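Minutes of the Clarnuvden Toy Library meeting, 6 September 2020

Perla Cortés welcomed everybody very warmly and we got straight on to the shape sorters. The green board with the cross-shaped hole is to stay in the lending set, and the red block goes out with it.

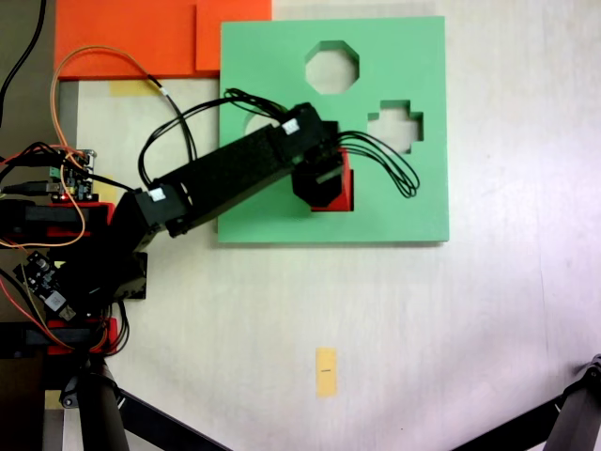

Perla will write up a new card for catalog number 411.

Next came the shelves, which took us a good while! It was agreed to keep the clear plastic bins and label each one. 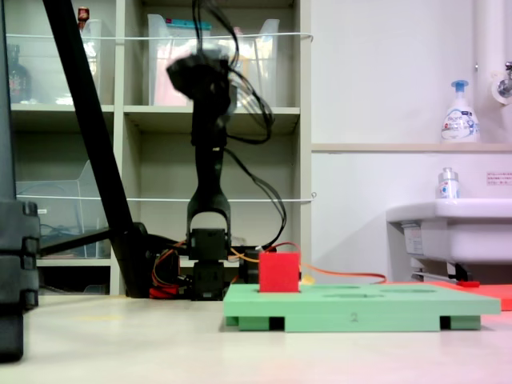 Labels to be ready in 5 weeks, with thanks to Perla for offering.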